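Zatelton Over-Sink Dish Rack
Product code: ZDR-37
Supplied by Ivport Kitchen Fittings

The Zatelton rack is designed for double-bowl sinks in shared kitchens, staff rooms and serviced apartments where bench space is limited. It spans one bowl and drains directly into it, leaving the other bowl free for washing up. The rods are stainless steel and the end pieces are grey plastic. The rack extends from front to back or side to side – installers should measure the internal width of the bowl before ordering.

Specifications
Maximum opening: 400 mm
Rod diameter: 5 mm
Maximum load: 8 kg
Colour: grey
Warranty: 37 months

Care
Rinse after use and dry with a soft cloth. Steel wool and chlorine bleach must not be used on the rods. The end pieces may be removed for cleaning.

Ordering
Trade enquiries should be directed to Nélida Núñez, Commercial Sales. Orders of 8 or more units are dispatched on a single consignment note. The matching Flulo cutlery holder is sold separately and will be available from September.
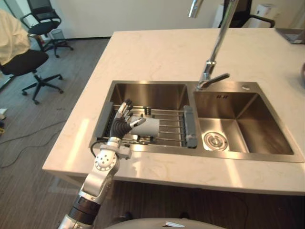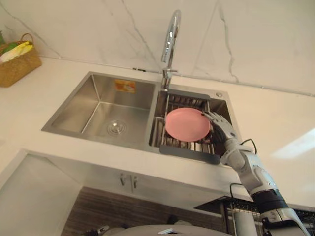
Dish rack fitted over one bowl of a double sink, with a grey cup (first picture) and a pink plate (second picture).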